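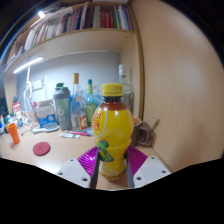 Issue 7 | Page 4

The goalkeeping coach at Drornside spent last season at Lurnau, working with the reserves, and came back in September when the club asked for someone to look after the under-18s. We spoke before evening training, at half past five, when the groundsman was still marking out the far pitch.

The first question was about the move abroad. "I went because I was stale," the coach said. "I had done seven years here with the same drills and the same cones. Lurnau wanted somebody who could speak a bit of the language and didn't mind driving the minibus. I could do both, more or less."

Training there was shorter than expected. Sessions for the keepers finished early so that they could join the outfield players for passing work, and it took a while to get used to. "At first I felt I was being robbed of my time. I'd have a session planned and they would whistle them away from me halfway through. By Christmas I could see what it did for their feet. Our lads here can stop shots all day but put a striker on them and they kick it into the road."

That has changed the week at Drornside. The keepers now join the possession games, and the coach has dropped the long handling session that used to open the week. Not all of them like it. One told the coach he had become a goalkeeper to get out of running.
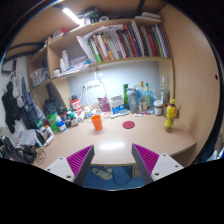 A cup and a bottled drink on the desk.

The reserves at Lurnau had a hard spring. They lost at Montes after leading at half-time, and the keeper was at fault for the winner. The coach remembers the journey home more than the match.

"He sat at the front by himself and I left him alone until we stopped for petrol. Then I asked him what he saw, and he told me exactly what had gone wrong. He'd taken a step towards his near post before the cross was even hit. I didn't need to add anything. If I'd started on him in the dressing room he would have told me it was the sun."

He kept his place for the return fixture. The coach argued for that and got some stick from the rest of the staff, but the match finished level and the matter was dropped.

Asked whether young keepers are moved on too early, the coach took a while to answer. "I think they get compared too early. A winger of seventeen can come on for ten minutes and do one nice thing. A keeper sits on the bench for months and then gets a cup tie in the rain – and people decide on him from that."

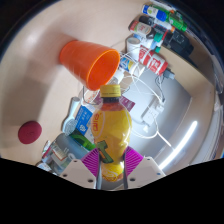

Yellow label, yellow cap.

Drornside have sent one of their own out this year. Their second-choice under-18 keeper is on loan at Uva, two divisions below the first team, and is playing every match. The coach has been to watch roughly once a month. "The pitch slopes and the centre-halves shout at him. It's good for him. He rang me after the first game and said he had lost his voice."

The loan runs until the end of the season and there are no plans to bring him back before then. The next job is finding a third keeper for the under-18s, as the current one has broken a finger and will miss the trip to Montes, where Drornside have been invited to a youth tournament at Easter.

"I'll go and say hello to that near post," the coach said, and went to fetch the balls.

6 shares | 3 comments

Contact us | © All rights reserved | Back to top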